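Laborjournal Projekt Prunono, Datenaufnahme Greifen
Februar, Beginn 9:40 Uhr

Gegenstand des heutigen Arbeitsabschnitts war die Fortsetzung der Demonstrationsaufnahmen für das Greifmodell. Nach Abstimmung mit der Arbeitsgruppe Skollgate wurde die Aufgabe »Becher aufrichten« in den Aufnahmeplan übernommen. Vorgesehen sind 800 Episoden, verteilt auf vier Ausgangslagen des Bechers. Die Teleoperation erfolgt über die Steuersoftware Lobo; die Ablage der Rohdaten wie bisher auf dem Server Lalach.

Vor Beginn wurden die Nullstellungen sämtlicher Gelenke geprüft und die Greiferöffnung neu eingelernt. Der Aufbau blieb im Übrigen unverändert.
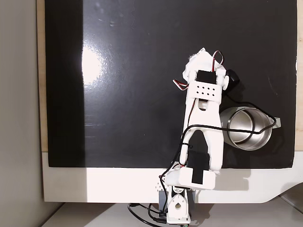
Abb. 1: Arm über der schwarzen Tischfläche, rechts der liegende Edelstahlbecher.

Aufgezeichnet wurden 123 Episoden, davon 31 nach Durchsicht verworfen. Überwiegender Grund waren Abbrüche der Teleoperation kurz vor dem Schließen des Greifers -- diese Episoden werden gesondert abgelegt und nicht gelöscht. Zu klären bleibt, ob die Lichtreflexe auf der Tischfläche die Lokalisierung des Becherrandes beeinträchtigen. Ein Vergleich mit matter Unterlage wird beantragt.

Ferner ist die Kabelführung am Ellbogen zu überarbeiten. Die schwarze Leitung verläuft in weiter Schlaufe bis über den Becher und kann Teile des Objekts verdecken. Bis zur Änderung ist die Lage der Schlaufe im Episodenprotokoll zu vermerken.

Offen: Benennung der Ausgangslagen vereinheitlichen; Sicherung auf Lalach prüfen.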